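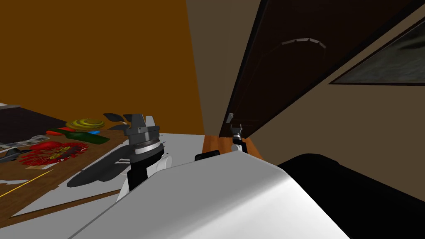 Re: Best oil for an oak table?

14 comments

tamsin_k
Mine has gone pale where we eat. I used Havano hard wax two years ago. Same again, or switch?

oldplane
Same again. Sand lightly first and leave it 24 hours between coats.

Ustdale Rob
Disagree. Havano marks if you put a hot plate on it. I'd go with Plureo, two thin coats, wipe off after 20 minutes.

oldplane
Any oil marks with a hot plate. Use a mat.

Jin-sol Wang
Plureo went sticky on mine in October, the room was too cold. Fine on the shelves I did in summer.

Ustdale Rob
You left too much on.

tamsin_k
Would 120 grit be ok or is that too rough?

3 shares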